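How to hang sports shirts so they keep their shape (and come out of the wardrobe ready to wear)

Posted in Laundry & Wardrobe

If you have anybody in the house who plays a sport, coaches a sport or simply likes to dress as though they might at any moment be asked to play a sport, you will know the drawer I'm talking about. Ours had jerseys from three seasons of indoor soccer, a couple of cricket tops, and a great slippery wad of training shirts that slid out onto the carpet every time it was opened. I folded them, I rolled them, I tried standing them up on their edges like files, and by the end of the week it was a wad again.

So last December, in that quiet stretch when it's too hot to do anything useful outside, I moved the whole lot onto hangers. It took me an afternoon (with a good long break for tea) and I've never gone back. A few people have asked how I do it without ending up with stretched necks and those funny little bumps at the shoulders, so I've written it all out, probably at greater length than a shirt deserves!

What you'll need

A hanger for each shirt, all the same kind if you can manage it
A clean, clear bed to work on
A damp cloth
A soft measuring tape
A bag or box for anything you're passing on

Choosing the hangers

Sports shirts are light and slippery, so the hanger matters more than you'd think. Wire ones from the dry cleaner are too thin and will leave a ridge along each shoulder. Very wide coat hangers are just as bad, as the ends poke out into the sleeves and make little points in the fabric. Lay a shirt flat, measure across from shoulder seam to shoulder seam, and look for a hanger that finishes a bit short of the seam at either side. For my husband's shirts that's the ordinary adult size. For the kids' I bought the smaller ones.

I had a set of Clakard hangers already, which have a slight curve to them, and I've been perfectly happy with those. My neighbour Adom Agbenyega uses plain wooden ones from the Nandton market and his shirts look better than mine, so please don't feel you need to go out and buy anything special.

Step 1. Make the bed your workbench

Do this on a bed and not on the floor, for the sake of your back if nothing else. I pull off the doona and the throw and work straight on the fitted sheet, smoothed out as well as it'll go, with the pillows left up at their own end. A plain sheet in a quiet colour is handy, as you can spot a loose thread or a bit of grass straight away. Shake each shirt out well before you lay it down.

Step 2. Check that it's properly dry

Feel the collar, the underarms and any piping or double seams, as those are the spots that hold on to moisture long after the rest of the shirt feels fine. If there's any coolness to them at all, put the shirt back on the line for a bit. A damp shirt on a hanger gets heavy at the hem and will slowly grow longer, and one shut up in a wardrobe will smell like it too.

Step 3. Feed the hanger in from the bottom

If you only take one thing away from this page, let it be this one. Don't push the hanger down through the neck! Every time you do, the neckband stretches a little, and a stretched neckband never really recovers. Lay the shirt face up, slide the hanger in at the hem, carry it up through the body and let the hook come out at the neck. Then settle one shoulder, then the other.

Step 4. Lift it and let it drop

Pick the hanger up by its neck, just under the hook, and hold it out away from you so the shirt can fall freely. Give it a small shake and wait a moment. You're looking to see whether the shoulder seams sit level and whether the hem wants to curl. Shirts with a contrasting trim are much the easiest to judge, as the line of the piping shows you straight away if one side has ridden up. 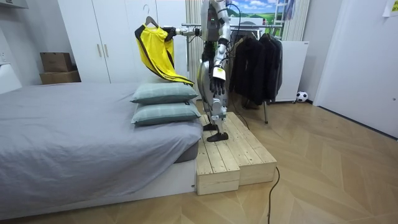 Held out by the neck of the hanger, with the black piping easy to follow along the shoulder.

If a corner of the hem is flicking outward, lay the shirt back down, run the damp cloth lightly over the corner and press it flat with your palm for a moment. Let it dry before it goes away. I used to reach for the iron, and I have one shiny patch on a perfectly good Miravine training top to show for it, so these days the iron stays in the cupboard unless it's a cotton shirt.

Step 5. Hang them in an order you'll remember

Face all the shirts the same way, with every hook pointing to the back of the wardrobe. I sort ours by person first, then by what they're for, and only after that by colour. Arwel Wogan, who coached our eldest for 2 seasons and had something like 200 jerseys to look after between all the teams, told me he went by number and nothing else, which I'm sure is right for a clubroom. At home I find colour is what sleepy people can manage at half past six on a Sunday.

Leave a finger's width between hangers if you've got the space. Shirts that are squashed together will crease down the front, and you'll be back where you started.

Step 6. Deal with the leftovers

You'll have a few you don't want. Ours came to nearly a full bag, mostly outgrown, and they went to the junior club's swap table. Anything with a cracked print or a pulled thread I keep for painting and gardening, folded in a box on the wardrobe floor.

A few extra bits

Long-sleeved tops can go on hangers as well, but fold the sleeves across the front so they don't catch in the door.

Heavy knitted jumpers should stay folded, however tempting it is to hang everything once you've got going.

If a shirt has a very wide neck and keeps slipping off, wind a rubber band around each end of the hanger. It looks a bit homemade but it holds beautifully.

For the signed or special ones (we have an old Meléndez shirt that nobody is allowed to wear), put a cotton cover over the top and hang it at the dark end of the rail, away from the window.

Next time I'll go through socks, which I've been putting off. If you have a good way of keeping football socks in pairs, do leave it in the comments, as I've tried about 5 and I'm still finding odd ones behind the dryer.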